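Mahsa Bahrami came to biotechnology by a side door. She studied food chemistry, and only in her second job, at Oyelaran, she began to work with enzymes. "I was afraid of the pipettes at first," she says. "After one month I had my own set and did not lend it."

Today she leads the laboratory of Jiltura, a company with 21 employees which develops test strips for kidney disease.
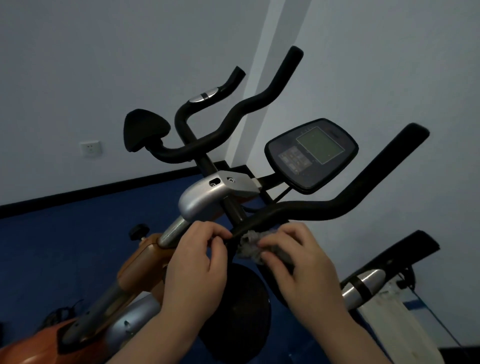
Jiltura, June - The newest strip, named Sukance, is now being compared with the standard blood test in 64 patients. Bahrami does not want to speak about results yet. "We have the data of 38 persons. It is too early, and I would like to sleep well."

The partnership with Oveo, which produces the membranes, was signed in spring. According to Bahrami, the talks were long - over 40 meetings - but useful for both sides. "They asked why we need such thin material. We had to go back and measure again, and we changed two things."

In autumn she will take two doctoral students. The positions are already open, and applicants can write to her directly.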